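The new scheduler, six weeks in

A few of you asked how things were going at work with the new system, so this is the long version. Get a drink.

For anybody new around here, I work the packing side at Prinedley, where we ship replacement parts for kitchen and laundry appliances. Door seals, hinges, knobs, those little plastic wheels that break off the bottom rack. There are 37 of us on days. In June the company switched on Nurkix, which is the software that decides who packs what and when, and along with it came sixteen carts from Ronusum that drive themselves between the shelves and our benches.

I was not a fan going in. I had walked those aisles for years and I knew them better than my own neighborhood. I could get you a dryer belt with my eyes shut. Then one Monday the walking part of my job was gone. The cart rolls up, a light comes on over the right bin, I take the part, I pack it, the cart leaves. My knees were thrilled! The rest of me took a while.

The first two weeks were rough. The carts would line up behind each other at the corner by the tape station and just sit there, very polite, every one of them waiting for the one in front. Somebody had to go over and press the release button on the first one, and that somebody was usually me because my bench is closest. They moved the tape station in week three and the lines went away. I had asked for the tape station to be moved four years ago, by the way. It took a robot traffic jam.

The part I want to talk about is the talking, though. When you walk for your parts, you run into people. You stand next to someone at the hinge shelves for thirty seconds and you find out their kid made the swim team. Nurkix doesn't have any place for that. My orders come to me, your orders come to you, and you can go from eight until lunch without saying a word to another human being. My first full week with the carts I went home hoarse on the Friday from talking so much at dinner - I had it all saved up.

And the numbers. We have a screen now over each bench with the count for the day. I hit 193 packages on my best shift, and before the carts I was happy with 100. I'll admit I enjoyed seeing it. But a number on a screen makes you feel funny about going to the bathroom, and a couple of people on my row stopped drinking water in the mornings, which can't be good for anybody. We brought it up at the shift meeting and the supervisors agreed to take the count off the screens and send it to each person at the end of the day instead. That helped more than anything else so far.

What else has changed? Two people from packing moved over to looking after the carts, with a raise and a training course at Aydoğan, the outfit that does the servicing. They love it. One person retired a bit earlier than planned and I don't think the timing was a coincidence. No layoffs, and we have that in writing through next spring. After that, who knows. I'd be lying if I said I never think about it on the drive home.

The other new thing is breaks. The software staggers them. It used to be that the whole row stopped together, and now it lets us go in ones and twos so the benches never all go quiet at once. I get why they set it up that way, but I can't stand it. Eating a sandwich across from an empty chair feels like detention. So we put in a request for one shared break in the afternoon, fifteen minutes, whole row, carts parked. We had the first one on Wed 7 July and it was so nice I could have cried. People stayed right up to the last second and then we all had to scramble to get back.

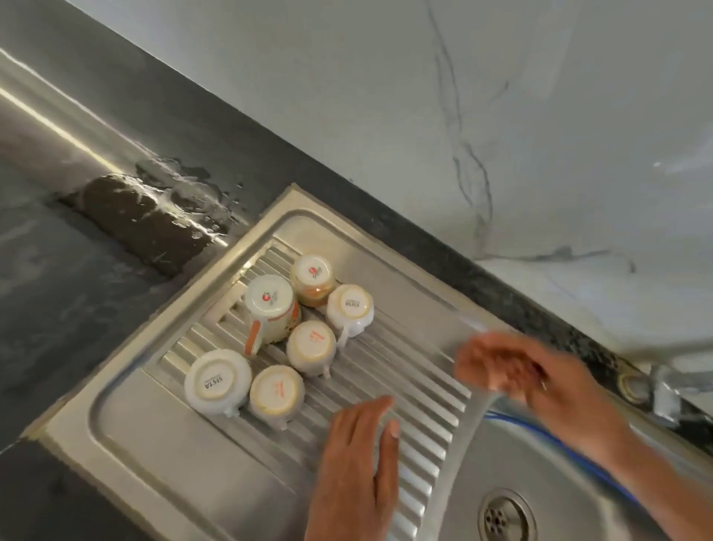 Shared break has been running every working day since, and the supervisors say the afternoon orders are still going out on time, so I think we get to keep it. I've been trying to work out why it matters so much to me, and I think it's that a break on your own leaves you with one cup, which you rinse and put away without looking up. A break together leaves you with a bunch of them upside down by the sink, white ones and the one with the orange handle, and somebody's hands still going while the rest of us hang around and finish the story. Nurkix has no idea any of that goes on. We're asking for a second one in the mornings next, ten minutes would do it, and I'll let you know what they say.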